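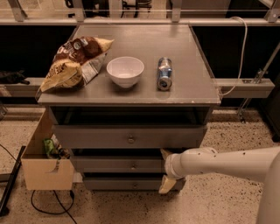
Home Tasks Working Group – Good Practice for Arm Sessions
Minutes of the meeting held September 19, 2026

Present: Annelies Prantl (chair), Samran Intarasuk, Yae Nishimura, Cyrill Haslinger (minutes)
Apologies: Rüdiger Grube

1. Minutes of the last meeting
Approved with one fix. The stop button check belongs to the person running the session, and the old text gave it to the observer.

2. Drawer rules
Yae walked us through her draft and it is a really good piece of work. It covers pulling, pushing and reaching in, and it fits on one page! Main points agreed:
- Start position of every drawer is written down before the arm moves, including "partly open."
- No hands inside a drawer while the arm is live.
- If the gripper catches on a knob or a drawer edge, stop and back out by hand control. No second try under program control.
Samran asked if a slow push with the side of the finger should count as a contact fault. Long talk, very lively. Agreed that it does not, as long as the log says it was planned. Yae will add a line.

3. Objects on top of furniture
Cyrill brought up bags, bowls and cans left on a chest during drawer work. The group likes having them there – homes are full of this stuff and the arm has to cope with it. They now go on the setup sheet by name and side (left, middle, right). A can on its side must be logged as on its side. Glass stays out of drawer sessions for now.

4. Floor and cables
Annelies wants one floor rule that people can remember. Wording agreed: "If a foot can catch it, move it or tape it before power on." Boxes and cables both fall under this. Samran will try it with the Sutter team first, as they have the tightest floor space.

5. Session log review
Samran has now read all 973 entries from the Renen trial, which earned him a round of applause. Roughly 7 in every hundred had no start position filled in. Most of the gaps come from the old form, where the box was at the bottom of the second page. The Madano form has it at the top and people fill it in. Agreed to move everyone over to the Madano form.

6. Zinadham visit
Their safety lead has asked to sit in on 2 sessions. Everyone is very keen. Yae to send them the draft rules first and ask for blunt comments. Visitors stand behind the line, same as us.

Actions
Yae – add planned contact line to drawer rules, send draft to Zinadham
Samran – floor rule trial with Sutter, short note back to the group
Cyrill – new setup sheet with space for object names and sides
Annelies – ask Rüdiger if the 3 spare stop buttons have been tested

Next meeting in November, date to be sent around by Annelies.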